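Repair fees. Going to rant for a minute.

My washer quit in October. Not old. Leneck wanted 113 dollars just to come look at it, and thats before anybody picks up a screwdriver. Cendivico said the same kind of thing, only slower. 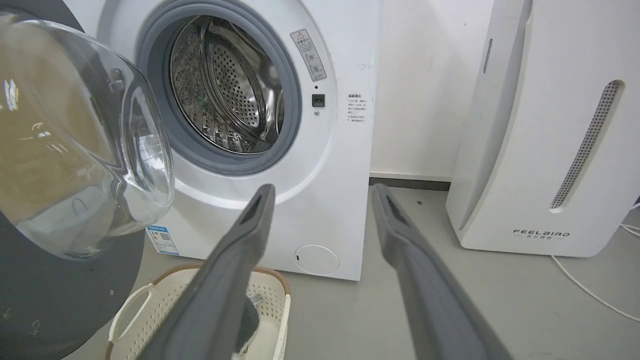 And then the part. A seal. A piece of rubber! You can't buy the rubber, you have to buy the "assembly." Same story with my sister's dishwasher, same with the vacuum, same with every phone I ever dropped. Parts locked up, manuals locked up, fix-it guy retired and his shop on Flanagan is a nail place now.

So people toss stuff. Drive past the Trodow transfer station any morning, see the pile. Perfectly good machines in there, I'd bet money.
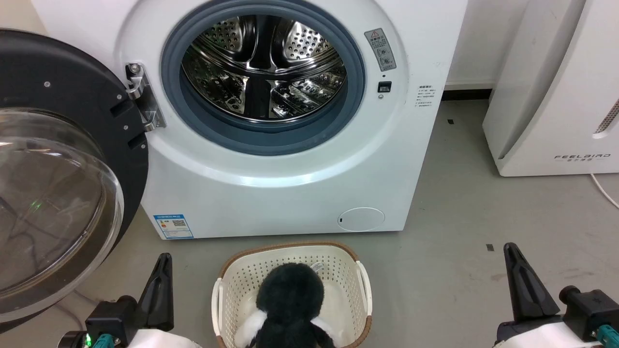
What I want is simple. Sell the parts. Post the manual. Keep both up for 15 years, minimum. If a company can ship me a new one by tomorrow they can mail me a seal. Don't tell me its too hard.

Our state bill has been sitting since spring. Call your rep, takes two minutes. I got voicemail both times, left a message both times, will defintely be calling again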